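One Item, One Number: Ramesh Rathore on cleaning a hospital stores catalogue

A stores catalogue is a list of everything a hospital is able to order. It holds a description, a supplier code, a unit of issue, a price and a shelf location for each line. At Hundivard, where Ramesh Rathore has run the materials office through two changes of ordering system, the list of theatre consumables stood at 2,282 lines when he began to clean it. He had expected a good number of those lines to be duplicates, and had not expected the duplicates to be the easier part of the job.

"A duplicate is at least visible once you sort the list properly," he says. "Two lines, one product, two numbers. You pick one and close the other. The expensive errors were in lines that looked perfectly clean."

We spoke in his office late in the afternoon, after the last delivery had been booked in. Rathore answers questions slowly and corrects his own wording. He asked at the start that the word "stock" be used only for goods physically on a shelf, and "catalogue" only for the list, and the convention is followed in this article.

Where the errors come from

The old catalogue was built by hand. A ward or theatre filled in a request form, a clerk keyed it, and the wording on the form became the description. The same suture could therefore be entered by material, by colour, by trade name or by the name of whichever consultant had asked for it. Several lines described a product only as "the usual". Rathore keeps a printed page of these in a drawer, without comment.

"The person who typed it knew exactly what it meant," he says. "The description was accurate for one reader. A catalogue has to be accurate for a reader who has never been in the building." 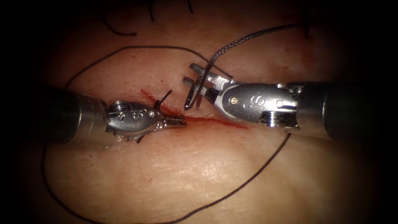 Free text was one source of trouble. Unit of issue was a larger one. A supplier sells a carton, the carton holds boxes, the box holds single sterile packs, and a theatre uses the packs. If the catalogue says "each" without saying each of what, the quantity on an order can be wrong by the size of the box. Rathore found lines where the price had been entered for the box and the quantity for the pack. Both fields were plausible when read alone. Read together, they made the product look far cheaper than it was, and the monthly report had carried the mistake forward for as long as anybody had been producing the report.

He now requires three levels to be stated on every line: the level at which it is bought, the level at which it is stored, and the level at which it is used. The conversion between them is entered as a number and checked against the printed carton at the first delivery. Nothing is copied from a supplier's brochure.

"Brochures are written by a sales department," he says. "The carton is written by the people who fill it. I have more faith in the carton."

Reading the shelf first

The cleaning was done from the shelf towards the list. Rathore's staff took one bay at a time, removed every item, wrote down what the label said and only then looked for the line it belonged to. Goods that matched no line were put in a crate. Lines that matched no goods were marked dormant and left alone for a period.

The usual method runs the other way, with a printed list carried to the shelf and ticked. He had tried it under the previous system and considers it close to useless. A person holding a list looks for what is on the list. Confronted with a box that nearly matches, they will tick it.

Each bay took longer than planned. The estimate had allowed for counting and had left out reading, and the reading is slow when the label is small and the pack is curved. Up to 60 labels could be transcribed in a session before errors began to rise, and sessions were held to that limit even when the bay was unfinished. A partly read bay was closed off with tape and a dated card.

Transcripts were typed into Irkoro, the hospital's ordering system, by a second person who had not been at the shelf. Where the second person could not make sense of an entry, it went back. Rathore describes this step as the most resented and the most productive.

"People take it personally when a note comes back," he says. "It is a note about handwriting, mostly. But you do have to be careful how you return it. I went and sat with them and we read it together – that took the heat out."
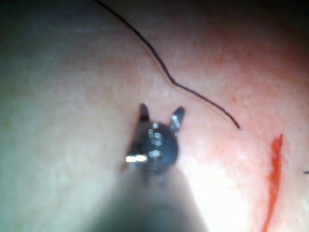
Grewal, which supplies a large share of the lines in question, takes the view that most of this labour could have been avoided by loading the manufacturer's own data file and letting the barcode settle any dispute. The file exists, it is updated every month, and other customers take it as it stands.

Rathore has read the same argument in several letters and does not dismiss it. He uses the file for new lines. His objection concerns old ones. A barcode identifies the product as it leaves the factory, and a hospital's catalogue also has to record decisions made after that point: which of two equivalent items is preferred, which is kept only for a named clinic, which may be substituted without asking. None of that is in the file. Loading it over the old catalogue would have replaced a poor record of those decisions with no record of them.

There was also the matter of codes that change. When a supplier alters the packaging, the product number may change with it, although the contents are the same. The reverse also happens, and is worse. One line from Nitow kept its number through a change in the length of the item, and the difference was found by a storekeeper who noticed that the new boxes stood taller on the shelf.

"She didn't find it in the data," Rathore says. "She found it because the shelf above was in the way."

Writing a description that lasts

The rules for descriptions at Hundivard fit on one sheet. The noun comes first. The material follows, then the size, then the form of packaging. Trade names go in a separate field and may be searched but are never printed on a pick list. Abbreviations are drawn from a fixed table, and a clerk who wants a new one has to ask for it to be added. Numbers carry their units in every case.

The order of the words matters more than most of the rest. On a small screen the end of a long description is dropped, and if the size is the last thing in the line, the picker sees a column of identical entries. Rathore moved size forward after watching a new member of staff open line after line to find the one she wanted.

He is less strict about punctuation than his reputation suggests. Commas are allowed. Full stops are not, for the dull reason that Irkoro treats them as the end of a field during an export, and everything after the stop vanishes from the file.

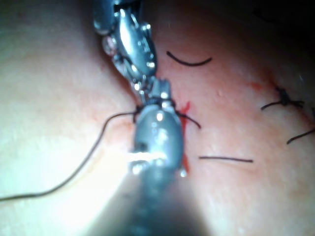
Dormant lines

A line with no matching goods was not deleted. It was marked dormant for eight months, during which it could be seen by the materials office but could not be ordered. If a request came in for it, the line was reopened and corrected. If none came, it was closed, and its number was retired for good.

The retirement of numbers is the rule on which Rathore will not bend. Under the old system a closed number went back into a pool and could be issued again. The purchase history stayed attached to the number and so passed to the new product. He found a type of dressing whose recorded price had risen steeply in a single year. It had inherited the first half of its history from a box of gloves.

"Numbers cost nothing," he says. "You can always make another one."

Eight months was a compromise. Theatre managers had wanted a full year, on the grounds that some items are used only in particular seasons or when a visiting surgeon is in the building. Finance had wanted the lines closed at once. The period was chosen so that it would cover the winter, and it ended in August.

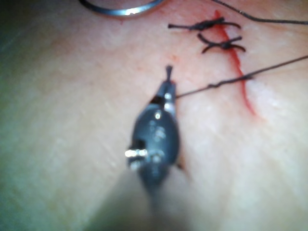

One reader of an early draft of this article wondered whether dormant lines did not simply hide the problem, given that a theatre unable to order an item through the system will often telephone the supplier and order it directly, so that the catalogue appears clean while the cupboard does not.

Rathore accepts that this occurred. Direct orders went up in the first weeks, and he was able to trace them through the invoices, which arrive at the same desk whatever route the order has taken. Each direct order was treated as a vote for reopening the line. The clerk telephoned the department, asked what had been needed and under what name they had looked for it, and added that name to the search field. He did not send a reminder about policy with any of these calls.

"If I had, they would have gone on ordering direct and I would have stopped hearing about it," he says.

What is left

The theatre section is finished, in the sense that every open line has been checked against an object. Wards and outpatient clinics have still to be done. They hold fewer types of item and keep them in more places, and the bay method will need altering for cupboards that are in use all day. Rathore's present idea is to read them in the early morning before the first round, one cupboard at a time, with the same pair of staff throughout.

He is also rewriting the request form. The new version has no free-text box on the first page. A requester must search before asking, and the words typed in the search are saved with the request, including the ones that found nothing. He has been reading through the trial results and adding spellings to the table as he goes. The crate of unmatched goods is still under the bench by the window, with the lid taped down and a card on it giving the bay each item came from.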